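Takeaway coffee

Takeaway coffee is coffee made to order and sold in a container that the buyer carries off to drink elsewhere. It is one of the great small pleasures of modern town life, and its history takes in railways, paper mills, office hours and a surprising amount of clever folding.

Origins

Hot coffee was sold in the street long before anyone thought of a throwaway cup. Stallholders lent out mugs of china or tin, and customers drank up on the spot and handed them back. The mug tied the drinker to the stall, so the stalls gathered wherever people already had to wait: market gates, docks, station yards. In the old market town of Skestwood the early coffee barrows stood along the north wall of the station, and the row of iron hooks where the mugs hung can still be seen there, a lovely survival and well worth a detour!

Paper cups changed all this. The first ones were meant for cold water and went soft with anything hot, but waxed and later plastic-lined paper held up far better. Once a cup could leave the stall, the coffee could go on the train, up the stairs to the office or out to the park bench.

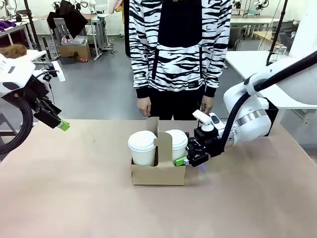 Carrying more than one drink is a subject in its own right, and a delightful one. The person sent out for everybody's coffee has two hands and usually a door to open, and for years the answer was a shallow box or a stack balanced under the chin. Moulded trays made from pulped paper grip each cup by its lower half and suit larger orders. The folded cardboard carrier takes another approach, with a compartment on either side of an upright divider that doubles as the handle, so a pair of lidded white cups can travel in one hand with the weight balanced across the middle. The Pascombe paper works made a carrier of this sort that arrived at the shop flat, 76 to a bundle, and many counter staff could open one with a flick of the wrist.

Lids

The lid has drawn as much inventive effort as the cup. Early lids were plain discs that had to be taken off before drinking. Later types added a tear-back tab, then a sipping hole, then a raised rim that leaves space for froth. The writer Sebastião Rangel, whose book Gittins and the Morning Cup follows a single café through 30 years of trade, gives a whole chapter to lids and it is the best thing in it.

Regional habits

Customs differ widely. In Villurura coffee to go is sold very short and very sweet, and regulars bring their own small flask. Skestwood favours large milky drinks, with a busy spell from 4 in the afternoon when the schools empty. Jianhua Hou's survey of 22 Skestwood coffee counters found that the afternoon trade was mostly in pairs of drinks, one for the buyer and one for a friend.

Reuse

Lined paper cups are hard to recycle, as the lining must be parted from the paper. Many shops now give money off to people who bring a cup, and others run deposit schemes in which a sturdy cup is borrowed at one counter and returned at another. The old station barrows would have found the idea very familiar.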